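Section 7. Setting the Table for Two

Now for the fun part! Your Pereo table is standing square and level, and it's time to make it look like somewhere you'd want to sit down for a drink. The steps below work for any small square table.

1. Shake out the tablecloth and lay it over the top. If your cloth has a printed border or lettering, turn it until the print runs neatly along one edge.

2. Smooth from the middle outward with flat hands. Don't tug at the corners, or you'll be straightening it all over again.

3. Put the tall things at the back first. A potted plant goes in a rear corner.

4. Place one coaster in the middle. Go for a fun shape here, it really lifts a checkered cloth!

5. Set the tray beside the coaster and stand the glass on it.

6. Finish with a small cup near a far corner, leaving the front of the table open for elbows, plates and a good long chat.

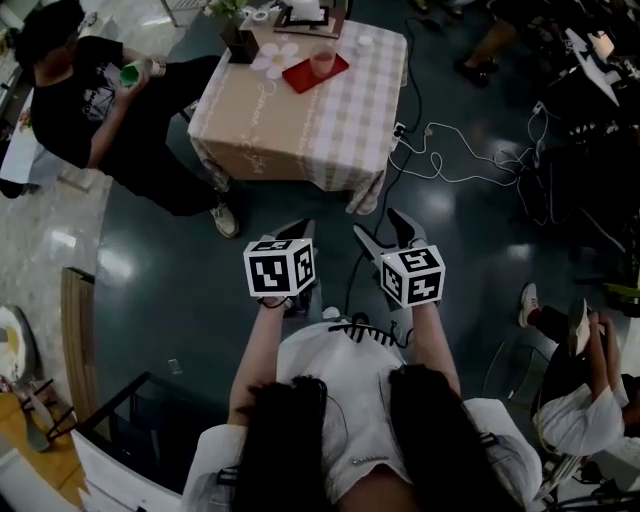
Fig. 2. Checkered cloth, flower-shaped coaster in the middle, pink drink on the red tray.

Note: A bright tray looks wonderful against beige and white, and so does a colorful drink. Try pink lemonade (200 ml is plenty for a small glass).

CAUTION: Fill glasses after the tray is in place. Keep drinks and the watering can well away from power strips and cables.

CAUTION: Never drag the planter across the cloth. Lift it with both hands, and check the bottom for grit before you put it down.

For washing the cloth and wiping down the tabletop, go to Section 8.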